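[ustura-rooms] Re: one big round tub instead of shelves?

On a morning in May, a list member in Shim wrote:

> Hi all, I've been reading along for a while and this is my first post. We
> cleared out the shared room last month and got rid of every last
> plastic crate. There were 15 of them, most with no lid and some with
> things in the bottom that I couldn't identify. In their place we bought the
> big round tubs from Jino. Five of them came to $419 delivered.
>
> I can't recommend this enough. Everything goes in. Balls, extension
> cords, packing blankets, the bag of odd screws. The floor is clear
> by the end of the day and it takes two minutes. People who never
> put anything back on a shelf will put it in a tub, because you can
> more or less do it from across the room. I think every shared room
> on this list should go the same way and drop the shelving
> altogether. Has anyone else tried it?

Yes, we've tried it, though with one tub and not five, and I'm not convinced.

I don't doubt the floor is clear. It's been a month. Our floor was clear after a month too. What I'd like to know is how long it takes you to find the short extension cord, and whether that comes out of the two minutes or gets charged to somebody else's morning.

A round tub has no back and no front. On a shelf, even a bad one, the thing you used last is at the edge and you can see it. In a tub it's on top for an hour, then something heavier goes in and it's gone. We've had ours eight months, and the bottom third is stuff that went in during the first week and hasn't been touched since. If nobody needs it, fine, throw it out. But then the tub didn't organize anything, it just put off the sorting.

The dark ones are worse, and I'd say that to anybody about to order. Ours is dark gray and matte, and with daylight coming in from one side the rim looks very handsome and the inside might as well be a well shaft. Anything black disappears. Cables, gloves, the tripod feet, all of it. I've gone through it with a flashlight in the middle of the day. If you have to buy one, buy it white, or some ugly yellow.

Then there's the footprint. Round things don't go into corners. You lose the corner behind it, that fills up with the stuff that didn't fit in the tub, and now you have two piles. Five of them in a row must leave a lot of triangles. Did you measure the floor before and after, or does it only look bigger with the crates gone? I'm asking seriously, I'd like to see numbers for once. The last time this came up it was the rolling carts, and as far as I can tell the people who swore by those have all gone back to hooks.

I'll give you the lip. A thick rounded edge is a lot kinder to the shins and the hands than a split crate, and two people can get a decent grip on it to drag it. And for one kind of thing, all the same and all big, I think a tub makes sense. Moving blankets would be my pick. Balls, maybe, although ours has ended up on a surface on the other side of the tub with perfectly good space going to waste underneath it, so even that habit didn't take. "People will throw it in from across the room" was not my experience. They put it down on whatever is nearest at about waist height, same as they always did.

The price bothers me as well. $419 buys a fair amount of plain shelving, and a roll of labels, and you'd have change. Before the rest of the list starts ordering I'd want to hear from a room that's had these a full year, with winter coats in it. The Tretska people said last fall they were going to try something like it and then went quiet. Did you keep them? Did you keep the shelves?

We're hanging on to ours for now, mostly for lack of anywhere to send it. If somebody within driving distance wants a large round dark tub, write to me off list. Bring something with a wide tailgate, and please measure the tailgate first. It takes up half the view of our room.

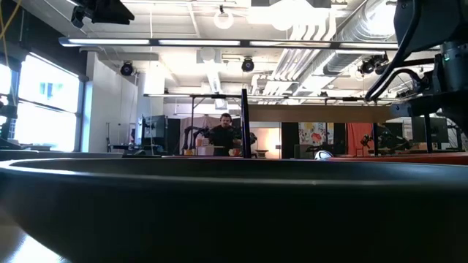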